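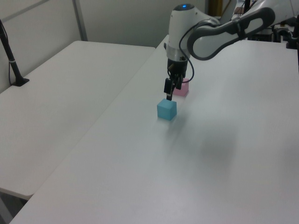 用示教方式教机械臂叠两个小方块，手拖和遥操作到底该选哪个？数据怎么采才不白采？

分类：机械臂 / 示教与模仿学习
标签：拖动示教，遥操作，抓取，新手
浏览 2712　回答 3

Plarden小白鼠 发表于 10月

各位好！入坑两个月，现在满脑子都是方块，做梦都在夹方块，来求助了。

任务很简单：白色桌面上放一个浅蓝色方块和一个浅粉色方块，两个差不多大，夹爪从上面垂直下去夹住蓝色的，抬起来，叠到粉色的上面，松开。就这么点事。我想让机械臂从人的示范里学会，不想写死坐标，因为方块每次摆的位置都会变。

目前的做法是手拖：开零力模式，我抓着手腕那一段带着它走，记录关节角和夹爪开合，同时录一路固定机位的画面。用的是我们社团自己攒的采集脚本，叫Lullivine（名字是学长起的，别问我什么意思）。攒了几十条之后训了一版策略，结果是：

蓝粉两块离得远的时候，效果好得让我在实验室里叫出了声！真的，看着它自己下去夹住那一下，太上头了。

可是两块挨得近的时候就不行了。特别是粉色在蓝色后面、中间只剩一条缝的摆法，手指下去的时候经常蹭到粉色那块，把它推歪，后面叠放自然也跟着歪。

还有一个现象，手指快碰到蓝色方块之前，它会在上方停住，微微抖，有时候抖几秒才下去，有时候就一直停在那儿。

想问的是：

一，这种精细一点的活，是不是应该换成遥操作来示范？我们有一个闲置的六自由度手柄，没怎么用过。

二，两块挨得很近的情况，示范的时候夹爪应该怎么下？我现在是怎么顺手怎么来。

三，要采多少条才算够？看到有人说要1000条，我有点腿软。

四，悬停发抖是模型的问题还是我示范的问题？

先谢谢大家，什么建议都行，骂我也行！

——

拧螺丝的猫 的回复

手拖吧，快。手柄学起来很烦的，我当时练了两天还是经常撞桌子。多采点数据就好了，数据多了什么都会好。

抖的话把控制频率调低试试，我调低以后就不抖了（也可能是别的原因，我那天同时改了好几个东西）。

祝顺利，叠起来那一刻超爽的！

评论：
Plarden小白鼠：谢谢！调低频率试了，抖得慢了一点，但是还抖哈哈哈

——

Vasconcelos工位三号 的回复（已采纳）

看到这个题目我直接放下外卖来答了，叠方块是我最喜欢的入门任务，没有之一！看着简单，里面什么坑都有，踩完一遍你对示教的理解会完全不一样。我按你问的顺序说，想到哪儿写到哪儿，有点长。

先说手拖还是遥操作。

你的问题里有一句很关键：同时录了一路固定机位的画面。手拖的时候你的手和胳膊在画面里对吧？策略训练时看到的每一帧都有一只手扶着手腕，等到它自己跑的时候，那只手没了。画面分布一下就变了，离得远的情况容错大，看不太出来，离得近的时候就露馅。所以只要你的策略吃图像，我会毫不犹豫建议换遥操作，让训练时的画面和运行时的画面长得一样。

舍不得手拖的话，有个折中的办法，我们早期就是这么干的：手拖一遍，记下轨迹，人退开，方块摆回原位，让机械臂回放一遍，录回放时的画面。缺点是时间翻倍，而且方块得摆得很准（我们在桌面上用可擦笔点角，录之前再擦掉，擦得怀疑人生）。如果你的策略只用关节角和方块坐标，不看图，那手拖完全没问题，又快又顺手，我现在调轨迹的时候还爱用。

手柄确实要练。我的建议是先别急着录，拿出一个下午随便玩，推方块、夹方块、把方块从这头搬到那头，玩到你不用想「往前推是哪个轴」为止。平移的缩放比例调小，靠近方块时再切一档更小的。旋转轴先锁住！你的任务从头到尾夹爪都朝下，放开俯仰和横滚只会给自己添乱，留一个绕竖直方向的转就够了。锁上以后你会觉得世界都清净了。

再说两块挨得近怎么下爪。

两指夹爪，手指张开的方向就是需要留空的方向。粉色在蓝色后面，那蓝色的前后就有一边是堵的，你要从左右两侧去夹，让两根手指落在蓝色方块的左边和右边，别往那条缝里插。听着像废话，但你说你是怎么顺手怎么来，我猜你的示范里两种方向都有，策略就在中间摇摆，最后转到一个斜的角度下去，一蹭就歪。

我们后来给自己定了规矩，所有人示范都照着来：

夹爪先升到安全高度，在高处把朝向转好，下降途中不再转。

对准目标方块正上方之后，竖直往下，别走斜线。

张开的幅度比方块宽一点点就行。很多人习惯张到最大，手指外侧就扫到旁边的东西了。

夹住以后竖直抬起，抬过另一块的顶面再平移。

松开之后也是竖直退出来，最后一步特别容易偷懒，一斜着走就把刚叠好的带倒了，心痛得要命。

规矩定下来之后，同样的数据量，成功率肉眼可见地上去了，那天我们整个工位都在击掌。

悬停发抖，我赌是示范的问题，至少一大半是。

你回去看看自己的录像，是不是每次快到方块的时候都会停一下，看一眼，微调，再看一眼，再下去？人都这样，很正常。可是对策略来说，这一段里画面几乎不动，动作有时候是零，有时候往左一点，有时候往右一点，它学到的就是「到了这里就停着抖」。而且它没有你心里那个「好，对准了」的信号，自然不知道什么时候该走。

解决办法有两个，可以一起用。一个是后处理，把速度接近零的那些帧删掉一部分，注意夹爪开合前后的要留着，手指合上的时候手臂本来就该是静止的，删了它会边走边夹。另一个是示范的时候别追求完美，练熟了以后一口气下去，稍微偏一点没关系，夹爪合拢自己会把方块带正。流畅比精确重要，这句话我贴在手柄上了。

如果还抖，再去看模型，比如一次预测一小段动作，别一步一步地出。

数量的事，别怕！

1000条那种说法要看任务，叠两个同样大小的方块，摆放范围又不大，用不着一上来就冲那个数。我们第一版能看的策略用了824条，回头看里面有好多是重复的摆法，浪费。你把摆法想清楚，比堆条数管用得多。我会这样安排：

粉色在蓝色的后、前、左、右，都要有。

间距从几乎贴着到隔开一大段，贴着的多采，那是你现在最弱的地方。

两块不平行的也要有，方块转个角度，逼着夹爪跟着转。

桌面的不同区域都去一去，别老在中间。你会发现离底座远的地方手臂伸得很开，姿态完全不同，阴影落的位置也不一样。

还有一类特别值钱：故意从坏的位置开始。比如夹爪已经偏到一边了，你接手把它拉回来再夹。策略自己跑的时候一定会偏，没见过怎么救就只能一路偏到底。这种加7条进去都能感觉到区别，真的很神奇。

最后啰嗦两个细节。

灯光。白桌面有反光，手臂的影子也会落在桌上，上午采的和晚上采的能差不少。要么把窗帘拉上固定住，要么就老老实实各个时段都采一点。浅色方块放在白桌子上，过曝了边缘就糊，把相机的自动曝光关掉，手动压暗一点。

线。手腕旁边如果有外露的线，留够弧度再扎，旋转到极限位置看一遍会不会绷。我见过有人的线在某个角度拽着手腕，示范的时候手上根本感觉不出来，回放时轨迹老是差那么一点，查了好久。

加油啊，真羡慕你还能第一次看它叠上去！

评论：
Plarden小白鼠：天哪这也太详细了！！我去看了录像，真的每一条都在方块上面犹豫，有一条我犹豫得都能去泡杯茶了
Plarden小白鼠：夹爪方向也被你说中了，前后夹和左右夹都有，混着来的
Vasconcelos工位三号：哈哈哈大家都一样。先把方向统一了再训一版看看，别同时改太多，不然不知道是哪个起的作用
拧螺丝的猫：……感觉在说我

——

Fillitz爱好者 的回复

楼上说得很全了，我只补一点操作流程上的。

采的时候每条录完当场标一下成败，按个键的事，千万别想着回头再看。回头你是不会看的，我有整整一个硬盘可以作证。失败的也别删，单独放一个文件夹，以后做成功判断的时候用得上。

评测也要固定下来。挑几种摆法，在纸上画好位置，每训一版都用同样的摆法跑，跑的时候别心软，蹭到粉色那块就算失败，哪怕最后叠上去了。不然你会一直觉得新版比旧版好。

另外手柄和机械臂之间的延迟量一下，延迟大的话人会不自觉地走一步等一步，又回到悬停的问题上去了。我们那套换了根网线，手感马上就不一样，高兴得我当晚多采了两个小时。

评论：
Plarden小白鼠：更新！方向统一成左右夹，旋转轴锁了，停顿的帧也删了一部分，用手柄重新采了一批。挨得近的摆法已经能叠上了，虽然还会歪一点点，但是叠上了！！悬停几乎没有了。现在在补斜着放的那些
Vasconcelos工位三号：太好了！！歪的话看看松开之前是不是离下面那块还有一截高度，再往下放一点再松
Plarden小白鼠：好嘞，晚上就去试
Fillitz爱好者：记得标成败
Plarden小白鼠：标了标了，键帽都快按亮了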